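Library reading tables back in use after resanding

The long tables in the reading room at Allon Library are back in use this week after a month in the workshop. The tops have been sanded back to bare wood and given a clear matt finish in place of the dark varnish they had carried for decades.

The work was done by Tomaszewski, the joinery firm on Mill Lane, which took the tables away in two loads at the start of November. Readers made do with folding tables in the meantime, and the local history group moved its afternoon meetings to the café next door.

Iman Fawzy, the branch manager, said the old finish had gone sticky in places and was marking people's papers. "We had a woman come in with her grandmother's letters and one of them stuck to the table," she said. "It came up in one piece, thank goodness, but after that I stopped putting anything old down without a sheet of card under it."

The library looked at buying new tables and was quoted more than it could spend. Resanding came in well under that, and the frames and legs were still sound apart from one loose stretcher, which has been glued and pegged.
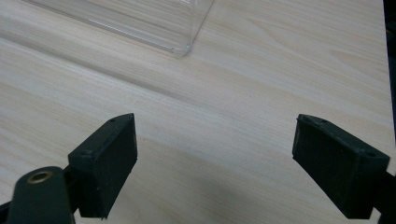
In-ho Kang, who led the job at Tomaszewski, said the colour of the wood came as a surprise to everyone in the workshop. Under the varnish the tops had looked nearly brown, and he had expected something closer to honey. They are now a pale cream, with the long grain showing along the boards. He tried a tinted oil on the underside of one table, but the library preferred it plain.

Most of the old ink stains came out with the varnish. A few went too deep to sand without thinning the boards, and those have been left. So have the initials cut into the end of the table nearest the window, at the request of several regular readers.

The finish will go on hardening for another 18 days. Until then the library is asking people to keep drinks off the tables, to lift books instead of sliding them, and to use the felt mats when working on a laptop. Mats are kept in the tray by the issue desk. Spills should be reported to staff straight away and not rubbed.

The room has 12 fewer chairs than before, as the worst of them were thrown out when the tables left. Replacements are on order and should arrive before the end of term. Ms Fawzy said the study room upstairs can be used if the ground floor is full, although it closes at 5 in the evening.

The children's corner was not part of the work. Its low tables are a later addition with a laminate top and will stay as they are.

Tomaszewski will return in the spring to look at the shelving along the back wall, where two of the uprights have begun to lean. The reading room will stay open while that is done.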